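Ticket 1619
Project: Boltley student project, two-handed packing task
Raised by: Caltwood workshop group
Status: open, waiting on second test
Priority: normal
Month: December

Problem as reported

Right gripper drops out during recording. The left one carries on as normal. The recorder shows both as connected, but when the file is opened in Idia the right-hand jaw position stays at one value from the point of the fault to the end. The fault does not come at the same place each time. The last bad file is 923.

Steps already tried by the group

Restarted the recorder. No change.
Swapped the two USB ports. Fault stayed with the right gripper.
Ran the jaw open and shut with nothing in it for a full session. No fault.
Went back to the bottle task. Fault came back on the second run.

Pictures from the bottle task added to the ticket.
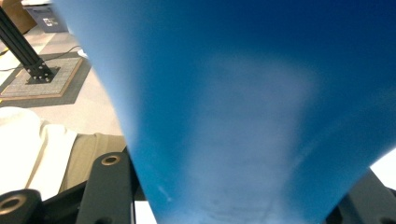 Does the jaw need calibrating again after every restart?
Once at the start of a session is enough, unless the gripper has been unplugged. If it has, close the jaw fully, press set, open it fully and press set again before recording.

Log

09:40 Checked the settings file. Sample limit was 1000 on the left and 78 on the right. Looks like a typing slip from the last time the file was copied over. Changed the right to match.

10:15 Recorded a short run. Right jaw position now good for the whole file.

10:30 Recorded a longer run with the bottle. Position froze again near the end. So the sample limit was wrong but was not the only fault.

11:05 Moved the right cable by hand near the plug while watching the live reading. Reading froze when the cable was pulled to one side and came back when it was let go. Did the same on the left, no effect.

11:20 Both grippers back at the table for the two-handed grasp, cables left to hang as they normally do.

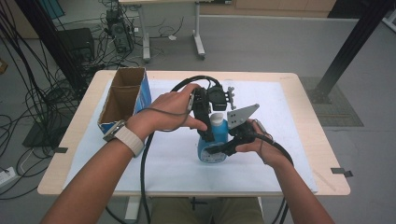

Reply from Venkataraman: We had the same thing on our set in the autumn term. Ours was the plug at the gripper end, and it only showed up when the arm was stretched out. Tie the cable to the handle with a bit of slack before the plug, then try again. If it still freezes, change the cable before you open the gripper up.

11:50 Cable tied to the right handle as suggested. Live reading steady with the cable pulled either way. Left cable tied the same way so both hands feel alike.

12:10 Group stopped for lunch. Long run not done yet.

Still to do

Long run with the bottle, both hands, no restart part way through.
Order a spare cable whatever the result.
Mark file 923 and the other frozen ones as bad so they do not get used for training.
Put the corrected settings file in the shared folder and delete the old copy.

Ticket to stay open until the long run has been checked in Idia.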